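Neues aus der Teeküche und drumherum – Mai

Liebe alle,

schnell zwischen zwei Terminen, deshalb heute ohne große Einleitung. Thema ist die Gemeinschaftsverpflegung im Haus Kragh, also Obst, Mittagstisch, Kaffee und der leidige Kühlschrank im 2. Stock. Viele Mails dazu bekommen, danke, alle gelesen, noch nicht alle beantwortet.

Mittagstisch

Läuft weiter. Idalina Macedo kocht jetzt auch in der Woche nach Pfingsten, das war lange offen. Suppe immer, dazu ein warmes Gericht, meistens ohne Fleisch. Wer Fisch will, bitte am Vortag bis 15 Uhr in die Liste eintragen, sonst wird nicht genug eingekauft. Die Liste hängt neben der Durchreiche, NICHT mehr am Aufzug. Am Aufzug hängt noch die alte, die nimmt keiner mehr mit. Ich reiß die morgen ab, versprochen.

Preis bleibt bei 6 Euro. Gäste zahlen dasselbe. Bargeld geht wieder, aber bitte passend, die Kasse ist eine Keksdose.

Allergene stehen ab sofort auf der Rückseite vom Speiseplan. Ein paar von euch hatten gefragt, ob die Gemüsebrühe Sellerie enthält. Ja, tut sie. Idalina macht auf Zuruf einen kleinen Topf ohne, muss aber vor 10 Uhr Bescheid wissen.

Obst

Die Umfrage ist durch. Ergebnis in Kurzform: weniger Äpfel, mehr Trauben, Bananen nur wenn sie noch nicht braun sind (haha). Mullaren liefert das Obst seit April, und die meisten Rückmeldungen waren gut. Kritik gab es an den Birnen. Steinhart am ersten Tag, matschig am dritten. Habe ich weitergegeben. Birnen setzen bis auf weiteres aus, dafür kommen im Juni Kirschen, je nach Wetter.

Bezahlt wird das Obst aus dem Topf für Kleinkram. 1800 Euro fürs Jahr, davon sind 200 schon für die neue Wasserkaraffen und den Entkalker draufgegangen. Reicht trotzdem locker bis Dezember, wenn wir nicht plötzlich auf Mangos umsteigen. Mangos wurden fünfmal gewünscht, sagt Maeve, die die Zettel ausgewertet hat. Abwarten.

Noch was zur Lagerung, weil es jedes Mal wieder Thema ist. Tomaten bitte draußen lassen, im Kühlschrank werden sie mehlig. Trauben dagegen gern kalt, aber erst direkt vorm Essen waschen. Gurken mögen es nicht zu kalt, also oberes Fach und nicht ganz hinten. Und Angeschnittenes in eine Dose mit Deckel. Mit Namen drauf. Ohne Namen fliegt es am Ende der Woche raus.

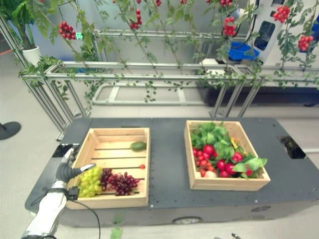 Kaffee

Die Maschine von Statero ist zurück aus der Reparatur. Es war die Dichtung, mal wieder. Kostet uns nichts, läuft über den Wartungsvertrag. Bitte das Milchsystem abends durchspülen, Taste halten bis es blinkt, fertig, dauert keine Minute. Wer zuletzt geht, machts. Entkoffeinierter steht jetzt im linken Schrank, die grüne Dose.

Hafermilch: wird nachbestellt. Ja, ich weiß.

Kühlschrank 2. Stock

Abtauen am Monatsende, ab 16 Uhr. Alles was dann noch drin ist und keinen Namen hat, kommt weg. Auch Senf. Auch der gute Senf. Maeve Egan und ich brauchen noch zwei Leute zum Helfen, Handtücher sind da. Das Gefrierfach geht schon seit Wochen nicht mehr richtig zu, dahinter hat sich ein ordentlicher Klumpen Eis gebildet. Falls es nach dem Abtauen immer noch klemmt, ruf ich bei Tellex an wegen einer neuen Türdichtung.

Bis dahin Tiefgekühltes bitte in die Truhe im Keller. Schlüssel am Empfang.

Geschirr

Es fehlen Suppenlöffel. Schon wieder. Schaut bitte in euren Schubladen nach, auch in den Besprechungsräumen und in der Werkstatt. Gleiches gilt für die blauen Schüsseln. Keine Fragen, einfach in die Spülmaschine stellen und gut. Große Töpfe nicht in die Maschine, die blockieren den Sprüharm, und dann bleibt alles andere dreckig.

Termine und Kleinkram

Sommerfest: Grill ist reserviert, Salatliste kommt mit der nächsten Ausgabe. Wer Bierbänke hat, melden. Kräuterbeet im Hof: Schnittlauch und Minze dürfen geerntet werden, das Basilikum bitte noch in Ruhe lassen, ist noch zu klein. Gießkanne steht hinter der Tür. Rezept für die Linsensuppe von neulich: liegt ausgedruckt an der Durchreiche, Idalina sagt, mehr Zitrone als draufsteht.

Muss los. Rückfragen und Wünsche wie immer per Mail oder Zettel in den Kasten, Redaktionschluss fürs nächste Mal ist Mitte Juni.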